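Plandgate Forums > Kitchen > Small appliances and energy
Thread: Steam-cooking eggs vs. full immersion, measured at the wall

vondulby_tech wrote:
May 13, 2022
I have been logging small kitchen loads with a plug-in meter since February. The question this time was whether a shallow layer of water under a lid uses less energy than covering the egg completely, and whether the result on the plate is the same.

Setup: one egg straight from the fridge, electric pot, lid on, tap water. Timer starts when steam is steady, not when the switch goes on. That matters, because heat-up time depends on how much water is in the pot and would otherwise get mixed in with the cooking time. 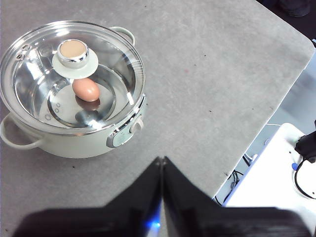 cuervo_flats: Starting the timer at steam makes sense, but you still have to define steady. I use the point where the inside of the lid has fogged over completely. Also, which meter? The cheap ones are poor at low draw and I would not trust the last digit.

vondulby_tech wrote:
It's a Prestia, the older one with no backlight. I checked it against a heater of known rating and the error was too small to change the ranking. Steady steam for me means a continuous plume at the vent, no pulsing.

Shallow water came out clearly ahead on energy. Most of what the meter records in an immersion run is spent heating water that goes down the drain afterward. Texture was the same to me at 9 minutes: white fully set, yolk firm at the rim and slightly soft in the middle.

oldcoil wrote:
Not convinced about the texture. Condensing steam and boiling water are at the same temperature, agreed, but in a shallow layer the bottom of the shell is sitting on or very near the heated floor. In a thin metal pot that is a hot spot. I have had rubbery white on one side more than once. Did you cut them lengthwise or across? You won't see it with a lengthwise cut if you happen to slice along the wrong plane.

vondulby_tech wrote:
Lengthwise. I will cut across next time. I haven't noticed rubbery spots, but I wasn't looking for them.

pelham_r wrote:
People in this thread should state altitude. I'm at over 3,000 feet and need 2 extra minutes compared with my sister's place near the coast. It applies to both methods, since the steam is only as hot as the boiling point allows.

cuervo_flats wrote:
Correct, and a loose glass lid does nothing to change it. It is not a pressure vessel. What the lid does is cut evaporation losses and keep the upper part of the egg surrounded by steam. Every time you lift it to look, the steam escapes and you have to build it up again.

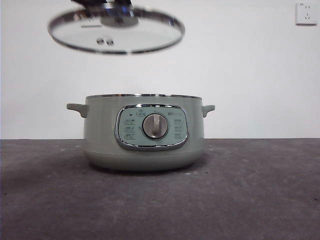 Busisiwe Engelbrecht: How long does recovery take once the lid goes back on? I ask because I check often, and if the penalty is only a few seconds I will keep doing it. If it is closer to a minute then all my times are wrong.

vondulby_tech wrote:
It was 35 seconds to a continuous plume after one quick look. A longer look would cost more. I can't tell you how much of that carries over to the egg, as the shell and white hold plenty of heat on their own.

oldcoil wrote:
So not a full 35 seconds of lost cooking, then. Fine. My objection to the shallow method stands until somebody posts a cross cut. I also want to see what happens with more than one egg, where the water volume in an immersion run gets divided up and the energy gap ought to shrink.

pelham_r wrote:
It should shrink, yes. Per egg, the immersion water cost drops with each one you add. Heat loss from the pot walls is shared as well, but that is true of both methods.

vondulby_tech wrote:
Agreed on both points. Next runs will be a full pot, cut across, same meter, same starting temperature for the water. I'll post the readings in the spreadsheet thread and link it from there.

cuervo_flats wrote:
Please log the room temperature too — it was missing from your kettle runs.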